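ok so I have now lived in the Orport apartment for one whole month and I have thoughts. mostly about noise. thread, I guess

first thing, the upstairs neighbor has a treadmill. I don't mind the treadmill! I mind that she starts at 5:40 in the morning and she is FAST. I lie there and kind of root for her now

I bought earplugs, the squishy foam kind, 60 in a tub. they work great on the treadmill and great on my alarm too, so Monday I was late for work and had to do the walk past everybody's desks with wet hair

then I got into white noise. my friend Nermina Stojanović swears by rain sounds so I tried rain and got up to pee four times. tried "distant train" and that one's lovely, except there's a real train at the end of my street and they don't keep the same schedule

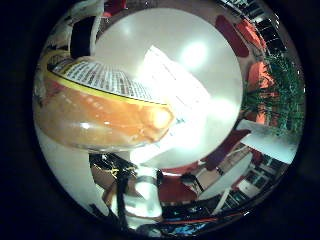

ceiling lights on, brain also on

went down a hole reading reviews of sound machines. one had 847 reviews and I swear half of them were people fighting about whether brown noise is better than pink noise. (brown. it's brown. pink sounds like a shower running in a motel)

also priced out one of those fancy acoustic panel setups and the quote was $3,175 for a bedroom. I rent! my landlord won't even let me paint! I closed the tab so fast

what helped a little: a big thick rug from the secondhand place over in Amthorpe, and moving the bed to the other wall, away from the pipes. I didn't know about the pipes until I spent a night next to the pipes

what helped the most was I finally went up and introduced myself. brought banana bread. she's a night nurse, she runs when she gets home, and she felt terrible. she moved the treadmill over the kitchen and now I sleep till seven like a person

she also told me my TV comes right up through her floor in the afternoon when she's trying to sleep. so. that's been me the whole time, watching baking shows at full volume with the windows open since July

anyway I own headphones now, and I've got most of a tub of earplugs if anybody local wants some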